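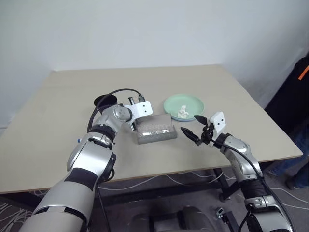
Figure 1. Two-arm tabletop station, with a tray, a plate and a crumpled tissue between the grippers.

Torkon Programme: Good Practice for Shared Tabletop Workspaces
Interim report to the Fagundes Fund
Prepared by Nighat Hayat, Gallirus

1. Purpose of the report

The Fund asked for an account of progress on the code of practice for two-arm manipulation work carried out with staff in the room. The report covers the period to the end of July. It sets out what has been agreed, what is in use at the Ellel site, and where the drafting has fallen behind the plan approved at the outset.

2. Status of the code

The draft code now contains 60 clauses. Those on emergency stops, working speed and operator training have been adopted at Ellel and are treated as binding on all staff and visitors. The clauses on floor cabling and on standing positions remain in consultation. Both drew more comments than expected, chiefly from operators who move between stations during a shift and find that the marked standing zone differs from one room to the next.

The consultation received 311 written comments. Simone Rezende has answered the majority of them, and a table of responses will be issued with the next draft. Tarcísio Guimarães has taken over the section on record keeping.

3. Work at the station

Between the start of the programme and the end of July, 2272 task runs were logged under the draft code. Each entry gives the operator, the task, the objects laid out and any stop, whether called by a person or by the controller. Most tasks are of the tidying kind, in which household and office items are put away or moved from one part of the table to another.

The layout rule (clause 14) requires that only the items needed for the task be on the table, and that fragile items be entered in the log before the arms are enabled. Spectacles, glassware and anything with a lens count as fragile for this purpose, and remain so when placed in a case.

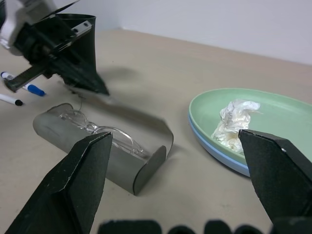
Figure 2. Clear spectacles in an open case, stacked plates and markers on the table, seen from the gripper.

Clause 14 has been followed well. The weaker point is clause 17, under which the second arm must be parked or held clear while the first is closing on an object, unless the task sheet states that both are to work together. Operators reported that task sheets were often silent on the matter. The sheets have been revised and now carry a line for it – a small change, but one that required every sheet in use to be reissued.

Pens and markers are covered by a separate note. They may be handled upright or flat, but the target container must stand within reach of the arm holding the pen, so that no handover is needed over the middle of the table.

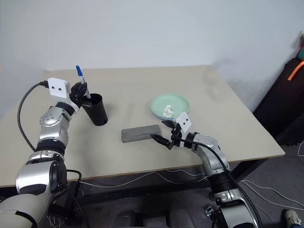 Inès Delorme, commenting on the draft, wrote that the rule on pens was sound but that the code as a whole still said too little about people. "I would give up half the clauses on objects for one clear page on where a person may stand, and who is allowed to tell them to move," she added. Her comment has been accepted in part. A page on standing positions is being drafted, and authority to clear the area will rest with the named operator for the session.

4. Delays and spending

The external review is 2 months behind plan. Nadiia Pavliuk has agreed revised dates with the reviewers, and no extra cost is expected. Spending on training is below forecast and the Fund's approval is sought to carry the balance into the next period.

5. Next steps

The second draft, including the page on standing positions and the revised text on floor cabling, will be circulated to all sites before the external review opens. Sites other than Ellel will be asked to confirm in writing which clauses they are able to adopt at once.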